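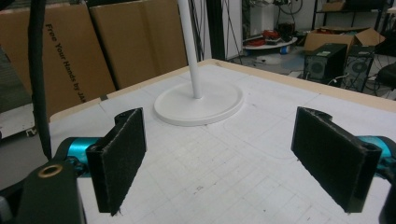

Forum > House and Workshop > Tidying > Mug trees, are they any good for anything but mugs

Imtiaz Talukder
Monday, July 2, 2018

Right quick one before I go out. We've got a white mug tree on the big table in the unit, tall pole, flat round base, and I want to use it for the wooden handled stuff instead of mugs. Mugs live in the cupboard anyway. Drawer is a disgrace, everything in it tangled, handles getting dented, and every time you want something you end up with the lot on the table.

Questions:
does it go over if you load one side
do wooden handles mark from hanging
is there a better thing for the same money

Not fussed about looks. Table is the white one with the faint squares and the wood edge so nothing matches anyway.

kettleside
Had a Ferrand one for years. Went over constantly. Base was fine, it was the hooks all being up high, so the weight is all at the top and one nudge and bye. If yours is tall I'd not bother tbh. Rail on the wall, job done.

Imtiaz Talukder
No wall. Well there is a wall but the table isn't against it and I'm not moving the table again, took all of Saturday last time.

pinny_and_peg
Disagree with kettleside, sorry! Mine stays up no bother and it's got ladles and all sorts on. You have to hang heavy stuff opposite heavy stuff, that's the whole trick. People put the milk pan on one side and a teaspoon on the other and then moan it fell over.

kettleside
Not moaning. Just saying you shouldnt have to do sums to put a ladle away.

pinny_and_peg
It's not sums!! It's looking at it.

Sunil Mollah
What's the heaviest bit you'd be hanging? Spatulas are nothing. Anything with a proper metal end is different. Weigh it if you can, anything over 200 grams I'd keep off a hook on a freestanding thing. My own rule, not out of a book.

Imtiaz Talukder
Scales are at home. Heaviest is prob the metal cup one, wooden handle sticking out of it. Doesn't feel like much in the hand but hung right out on a hook who knows. Pic, stand's on the left.
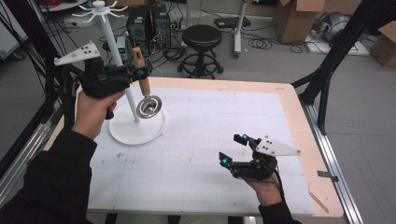
Stands, Racks and Hooks (moved here from Tidying by mod)

oldbiscuit
Didn't realise you meant one with all the hooks up the top like that. Then it's a reach every time isn't it. You're up past the hooks with your arm out and that's when they go over, when you're pulling something off, not when its just sat there. Lift, don't pull. Tell everyone who uses it.

Sunil Mollah
Agree with that. Up and off. If you drag it towards you the base lifts on the far side. Same with coats on those thin hall stands.

Also do yourself a favour and clear the edge of the table, there's a bit of stick on the corner that'll end up on the floor and someone's heel will find it.

Imtiaz Talukder
Ha yes the stick. It's been on that corner for ages, I keep meaning to. Tape on the side needs to come off as well.

So nobody's worried about the wood marking?

pinny_and_peg
Wood marks if it's hung up wet. Dry it first, then hang. If the handle's gone grey or furry a wipe of oil sorts it, leave overnight, wipe again in the morning. I do mine every October when the clocks go, only so I remember.

kettleside
Cooking oil goes sticky. Use proper board oil. Fotia do a small tin, market in Grastgate had it for 3 quid last time I was there.

pinny_and_peg
I use sunflower and its fine

kettleside
It goes rancid!!

pinny_and_peg
On a spoon that's used every day? When's it got time to

oldbiscuit
Can we not do the oil again. There's a whole thread, it's 21 pages and two people left the forum over it.

Imtiaz Talukder
I'll get the tin. Market's on my way.

Other thing. Where on the table would you stand it? Far edge it's out the way but then you lean over everything to get to it. Middle it's handy but you lose the middle. I've been shoving it back and forth, it looks daft wherever it goes.

Sunil Mollah
Back, a bit to one side, whichever side you don't work from. Never a corner, corners get knocked by people walking past. And if the base is smooth underneath put something grippy under it. Offcut of that rubbery drawer liner, cut it round, smaller than the base so it doesnt show.

grastgate_jen
We had the same argument at Zonum over the brew table. Ended up with the tree at the back and a jar at the front for the things you grab ten times a day. The jar does all the work. Tree is for the stuff you use on Fridays. Might be worth thinking about which of yours are which before you hang the lot.

kettleside
Jar is a better answer than the tree. Jar never fell over.

grastgate_jen
Jar fell over twice

kettleside
Heavier jar

Imtiaz Talukder
Right so. Tried it with one of the wooden handled bits laid next to it to see if it's worth hanging. Table wants a wipe I know, brown bits down the front. Room's a state too, boxes stacked open in the middle at the back.
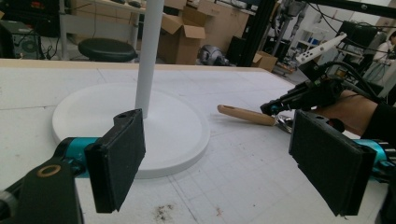 Sunil Mollah: lay them out in the order you reach for them, leave them there a day and see which ones moved. Whatever hasn't shifted by teatime can go on the tree. Did that with my shed and half of it went in a box, never missed.

pinny_and_peg
Oh I like that. Though I'd say three days, one day tells you nothing if it was a quiet one.

oldbiscuit
Break the boxes down as well while you're at it. Open boxes just fill up. You put one thing in to get it off the floor and a month later its a box of things.

Imtiaz Talukder
That is exactly how they got like that lol

Ok plan. Wipe table. Stick in bin. Liner under the base, tree at the back, jar for the everyday bits when I find one heavy enough for kettleside. Heavy ones opposite each other. Metal cup one I might leave off till I've weighed it, will bring the scales in.

kettleside
Still say rail. You can get freestanding ones that clamp on a table edge, yours has that wood edge, would take a clamp I'd have thought. Bit of card under the jaws so it doesn't bite in.

Imtiaz Talukder
Hmm. Didn't know they did clamp ones. How much?

kettleside
More than you've paid for the tree, you've already got the tree. Try that first I suppose. (Can't believe I typed that)

pinny_and_peg
Screenshotted

grastgate_jen
Imtiaz if you do end up with the clamp rail and don't want the tree, I'll have it, ours has lost a hook. Can pick up from Grastgate any evening but Thursday.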